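4.2 Rules for contact and placement

The rules in this section apply to every episode recorded with the hand-held gripper at the Otorard and Flanham sites. They were drafted after the first 400 episodes had been reviewed, and they replace the shorter operator notes used up to that point. A rule was kept only if two reviewers, working apart, could decide from the recording alone whether it had been followed. Four rules in the draft failed this test and were dropped.

Rule 1 covers the state of the work area before the fingers close. The object must lie fully within reach, and the operator's free hand must be out of view. Other items may stay on the table, but none may lie between the fingers. We do not ask for a clean background. Early trials at Bananska used a plain grey cloth behind the table, and policies trained on those episodes did worse when the cloth was taken away.

Rule 2 covers the approach. Both fingers must be visible on either side of the intended grasp point before contact, and the gripper must pause there long enough for a reviewer to name that point. For footwear the choice matters more than it does for boxes or cups. Straps give way under load, and shiny trim returns highlights that move with the camera. Operators are told to grasp the sole or footbed where they can, and to use a strap only when the task sheet says so (Figure 6).
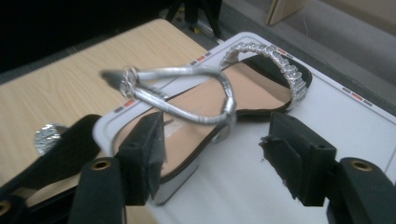
Figure 6. Flat sandal with a silver strap and a band of rhinestones on a white cutting board, with the two gripper fingers at the heel end.

Rule 3 deals with release. The fingers must open fully before the gripper is withdrawn, and the withdrawal should follow the line of the approach in reverse. An object which shifts on release is not a fault in itself. The episode is marked as shifted and kept, provided that the object comes to rest on the target surface. If it falls to the floor, the episode is marked as failed and stored in a separate set.

Rule 4 limits repeated attempts. An operator may try a grasp three times within one episode. After the third miss the recording is stopped and the object is reset by hand. Before this limit was brought in, some episodes held long runs of small corrections, and reviewers could not agree on where the task had begun.

Compliance was checked on 2129 episodes by Botond Bognár and Firouzeh Soltani, neither of whom had taken part in the recording. Of these, 203 broke at least one rule. Rule 2 was the most common cause – chiefly a missing pause before contact – and Rule 3 came second. The reviewers disagreed on 40 episodes. Those cases were settled by viewing the recordings together at half speed, and the wording of Rule 2 was then changed from "a short pause" to "a pause in which both fingers are still".

Episodes that broke a rule were not deleted. They carry a flag in the index file, together with the number of the rule, so that users of the data can decide for themselves whether to leave them out. The baseline results in Section 5 use unflagged episodes only. Results on the full set are given in Appendix B, where the same training settings were used throughout.

Operators at Flanham were trained on the rules by a written sheet alone, while those at Otorard also watched a recorded session. Our design does not allow the effect of the two methods to be separated from that of the site.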